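Descaling on a schedule
2019-12-24

The water here tests at 21 grains per gallon. I did not believe the first strip, so I used a second one from a different pack and got the same color. Anything over 10 or so is usually sold to you as very hard, and the local utility report agrees with the strips, so I have stopped arguing with it.

The Petrauskas kettle was the first casualty. It has a concealed element with a flat floor, and the scale comes off in plates about as thick as a fingernail. I had been descaling it whenever it got loud. Since June I have kept a log instead: one line per boil, volume in cups, and a note when the time to shutoff goes up.

Clean, four cups takes 2 minutes 50 seconds less than it did at its worst. Most of that gain is gone again after nearly 131 boils. The slowdown is not linear. For the first half of the interval there is almost nothing to see, then the times climb and the noise starts. I now descale at 100 boils and skip the timing. 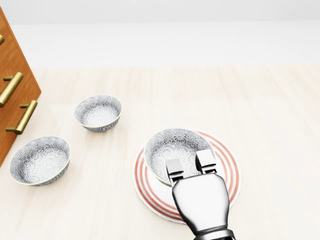

For the acid I tried white vinegar, citric acid powder, and the Prerkico sachets. Vinegar at full strength works and the kitchen smells for a day. Citric acid at two tablespoons per quart, brought to a boil and left for 20 minutes, clears the floor completely. The Prerkico sachets list citric acid first on the label and cost six times as much per treatment. I have four left and will use them up.

One caution on citric acid: do not keep boiling it hard. Held at a high temperature with a lot of dissolved calcium it can drop calcium citrate, a white film that is more stubborn than what you started with. Boil once, switch off, wait, pour out, rinse twice.

Dishes are a separate problem. Spots on glazed bowls are the same mineral, and a wipe with the leftover kettle solution removes them. Rinse well afterward. I would keep it off marble and anything with a metallic trim.

A softener is the obvious fix. I got one quote, from Mollska, and the unit would have to go where the water heater shutoff is - so the plumbing costs more than the softener. Still undecided. Next entry will be the shower head.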